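Project report, spring term
Group: Todor Gashi, Dolores Begay, Man-lok Wan
Advisor: Imre Simon

# What Sarkbridge households do with broken furniture

## Why we picked this

The town bulky-waste pickup takes furniture in April and October. In the weeks before, tables and dressers sit on the curb on most streets north of the river. Dolores lives on Angelovski Street and noticed that a lot of it looked usable. We wanted to find out what was wrong with the furniture people threw out, and whether they had tried to fix it first.

Our first plan was to cover appliances too. Mr. Simon said it was too much for one term, so we dropped them.

## How we collected answers

We wrote a one-page questionnaire and left it at almost 1000 addresses. It could be mailed back, dropped in a box at the library, or filled in online. We got 86 usable replies. A few others were blank or answered only the first question, and we left those out.

The questionnaire asked people to list each piece of furniture that had broken or come loose in the last two years, what part failed, and what they did about it. Altogether the replies listed 151 pieces.

Todor and Man-lok also went to Bevulik, the used furniture store behind the bus station, and interviewed the owner, Fatos Dimitriou. He let them sit in on a morning of drop-offs.

## What broke

Chairs were the most common item by a wide margin, and kitchen chairs more than any other kind. The usual complaint was a wobbly leg or a joint where the glue had let go. After chairs came dressers, mostly drawer problems, then tables and bookcases.

We had expected surface damage like stains and scratches to be a big reason for getting rid of things. It wasn't. People mentioned it, but usually together with something structural. The parts that failed were mostly joints and hardware: screws that had pulled out of the wood, stripped holes, bent slides, missing shelf pins.

Several people wrote that the furniture had been fine until a move. One reply said the bed was taken apart in July and put back together with whatever screws were left in the bag.

## What people did

Forty households had thrown out at least one broken piece. Some of those same households had also fixed something, so the groups overlap.

Among people who tried a repair, most used wood glue or a longer screw. The longer screw worked for some and split the wood for others. Only a handful paid someone. The two reasons given most often for not paying were that the cost would be close to a new piece, and that they didn't know who to call. The upholstery shop on Ado Road was named a few times, but it does not do frames.

Renters were more likely to throw things out than owners. We think storage is part of it, but our question about housing was badly worded (it put "renting a house" and "living with family" in the same choice), so we don't want to lean on that result.

## The interview

Mr. Dimitriou turns away furniture every day. He said he will take a table with a bad top before he takes one with a loose base, since he can sand a top himself in an afternoon. He keeps coffee cans of screws, hinges and corner plates taken off pieces he could not sell. When we asked what people should do differently, he told us to tighten things once a year and stop dragging tables across the floor by one end.

He also said newer pieces are harder for him. Particleboard does not hold a screw a second time, and the connecting parts are often made for one model only. With older solid wood he can plug the hole and drill again.

## Problems with our method

The people who answered are probably people who care about the subject. The online form also let one person submit more than once, and we found one clear duplicate and removed it. Two years is a long time to remember a chair. If we did it again we would ask about the last six months, and we would go door to door on fewer streets.

We also should have asked what the furniture was made of. After the interview it seemed like the most important question, and by then the forms were already out.

## What we suggest

The library already lends out garden tools. A small furniture kit could go on the same shelf: clamps, wood glue, a set of screwdrivers, plugs and a box of mixed hardware. A one-page sheet on fixing a stripped screw hole would cover a good part of what people reported. The town could print it on the back of the bulky-waste notice.
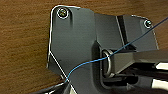
We sent both ideas to the library and the public works office. The library asked for a parts list, and Man-lok is putting that together. Copies of the questionnaire and the answer tables are in the binder in Mr. Simon's room.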